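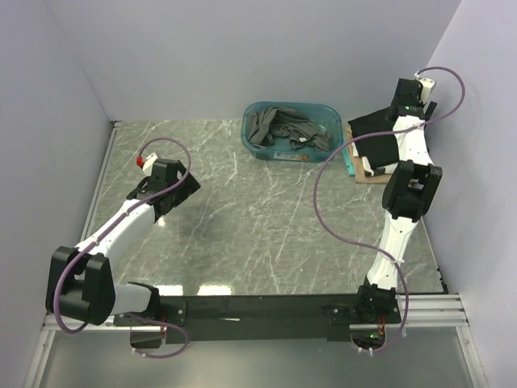
Tarnden opens spring textile collection in Skarnholm, first results after April

Skarnholm, Sat 18 May

Tarnden, the company for collection and resale of used household textiles, has today published the first results of its spring collection in the municipality of Skarnholm. During April the residents handed in 3,880 kilograms of clothes, towels, bed linen and curtains. Of this quantity, 2,354 kilograms were found suitable to be used again as they are. The rest goes to other uses, mainly wiping cloths for workshops and filling material for furniture.

The collection was made at 47 drop-off points, placed at grocery stores, schools, apartment buildings and the ferry terminal. Most of the points were open every day of the month. The two points at the harbor were closed during the storm week and will therefore stay in place until the end of the season.

"We are very glad for the interest that the people of Skarnholm have shown," the management of Tarnden says in a comment. "Before we started, we had expected that most people would bring only clothes. In fact we have received a lot of bed linen and kitchen towels, and many of them are in very good condition. For the summer we have to find more shelf space for such articles."

Sorting by hand, in two steps

All textiles are brought to the Tarnden sorting hall on the east side of the town. In the first step, the bags are opened and everything that is moldy or stained with oil or paint is taken out. In the second step, each piece is checked for holes, broken zippers and missing buttons. A piece with a small fault is not thrown away. It is put aside for the repair table, where it gets a new button or a simple seam.

The company asks residents to leave the washing labels in the clothes. When the label is cut off, the staff must guess the fiber content, and a piece with unknown content can not be sold in the category where it belongs. Wool sweaters are the most common example. Many of them were received in April without any label and had to be moved to the lowest price group.

Socks should be tied together in pairs. Shoes, pillows, duvets and carpets are not part of the collection and should be brought to the municipal recycling yard as before.

Cooperation with Lai and Tellex

The reusable textiles are sold in the Lai secondhand store at the market square, which has extended its opening hours to Thursday evenings. Lai has also introduced a fixed price for children's clothes up to size six, so that families can know the cost before they come. Winter clothes that came in during April are kept in storage and will be offered from the end of September.

Textiles that can not be worn are delivered to the fiber workshop Tellex. Tellex cuts cotton fabrics into wiping cloths and tears mixed fabrics into filling. According to the agreement between the two companies, Tellex takes also small quantities of denim, which earlier had to be sent to a buyer outside the region. The transport is done with the same truck that empties the drop-off points, and no extra trips are needed.

Changes for the summer

From the first week of June the following changes will apply:

The drop-off point at the swimming hall moves to the parking lot behind the library, because of the renovation of the entrance.

Housing cooperatives can order their own collection box for a period of three months. The box is free of charge, but the cooperative must have a dry place for it under a roof.

Schools can book a repair lesson for their students. A lesson takes two hours and is meant for grades five through nine. There is room for 180 students before the summer vacation, and classes are accepted in the order they sign up. Needles, thread and fabric pieces are included. Students are welcome to bring one piece of clothing from home which needs to be repaired.

The sorting hall will be closed for the public during the last two weeks of July. The drop-off points will be emptied as usual also in this period.

About Tarnden

Tarnden collects, sorts and resells used textiles from private households. The company has its office and sorting hall in Skarnholm and works together with local stores, schools and housing cooperatives.

Questions from the press are answered by the Tarnden office on weekdays between 9 a.m. and 3 p.m. The list of all drop-off points can be picked up at the office, at the library and in the Lai store.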